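Subject: Re: [it-buyers] Anyone else getting the AI pitch on renewals?

Hi all,

Jumping in on this one since I've been living it. Quoting the bit I wanted to answer:

> Our ticketing vendor has moved everything with the word "assistant" in it
> to a higher tier and the rep says the old tier goes away at renewal. We
> never asked for any of it. Is anyone paying for this stuff and using it,
> or are we all just nodding along in the demos? My boss read something on
> a plane and now wants a plan by Monday.

Ha, the plane article. We had one of those too (ours was about blockchain, which tells you how long I've been at this).

So, we're an 800 seat shop, mostly Quinlan for ticketing and Sorby for the docs side. Last December both of them came to us with an AI add-on within the same week. Quinlan wanted it on every seat. I said no way, and after some grumbling they let us run it on 150 seats, help desk plus a few folks in finance who begged. Get that in writing if you go that route! Our first quote still had all the seats on it and the rep acted surprised when I noticed. 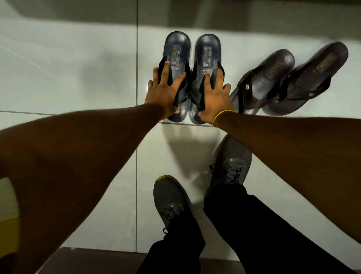
The ticket summaries are good. I didn't expect to like them and I do, mainly for the long ugly threads that have been bounced between three teams. The suggested replies are another story. They're polite and wordy and they love telling people to clear their cache. My help desk people turned them off in the second week and I didn't argue.

Sorby's search thing I'm less sure about. It finds stuff, but it also finds the 2 old versions of our VPN instructions that should have been deleted ages ago, and it'll quote whichever one it feels like. I guess that's on us. We spent more time cleaning up the doc library than we did on the rollout itself, and if I were writing your plan for Monday I'd put that at the top, with real hours next to it.
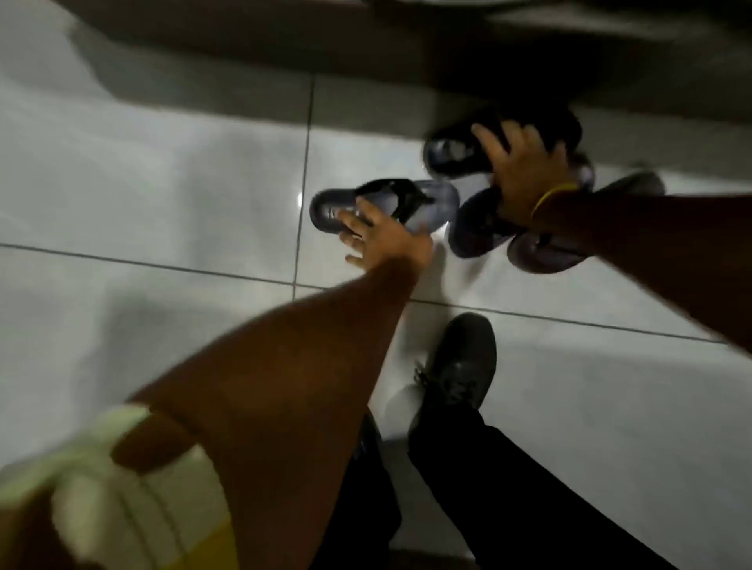
On the tier question, we got the same line about the old tier going away. When I asked for the end date in an email it got a lot softer, and the old tier was "available on request." So request it! We also asked for Zester to quote against them. I had no real plan to move (migrating tickets is my idea of a bad year), but having the quote in my hand did more than all my clever arguments. Discount showed up the next morning.

One other thing, check how they count usage. Ours is per seat but there's a cap on summaries, and it was buried in a PDF linked from another PDF. We haven't hit it yet. A couple of you on here were talking about Umitz a while back and I think theirs is pure usage billing, so if anybody has a real invoice they can talk about, even in vague terms, I'd love to hear how the second quarter compared to the first. That kind of pricing makes me nervous with our ticket spikes.

Anyway, I'm not nodding along, but I'm not mad about it either. Small pilot, old tier for everybody else, look again next year. That's pretty much the whole plan I gave my boss and it fit on one page.
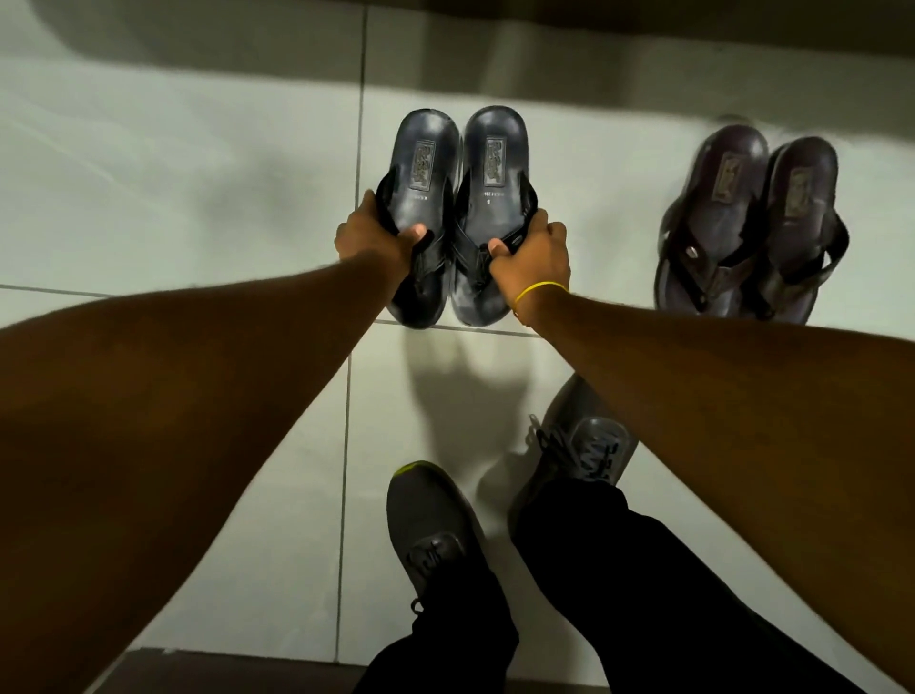 *Flip-flops, black, one pair.*

If it'd help, I can send you the list of questions I used on the Quinlan call. It's a mess but you're welcome to it, just reply off list.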